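Support > Phones > Storage FAQ

My phone says it's full. What should I delete first?

I always start with the downloads folder, because mine fills up with menus and PDFs I opened once. Last time I found 389 files in there! Then I empty the trash in the gallery app (deleted photos sit there for weeks).
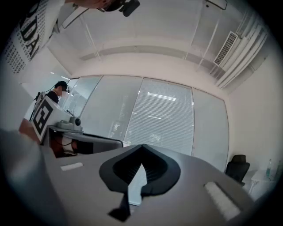
Mernley Mobile Help Team

Will clearing an app's cache log me out?

Nope. Clearing the cache is fine, but "clear data" will sign you out and wipe your settings, so read the button twice.

Do I need a cleaner app?

I don't use one. The file manager that came with my phone does the job, and it doesn't nag me with ads. Still stuck? Ask for Vy at the desk, we're open Sunday too.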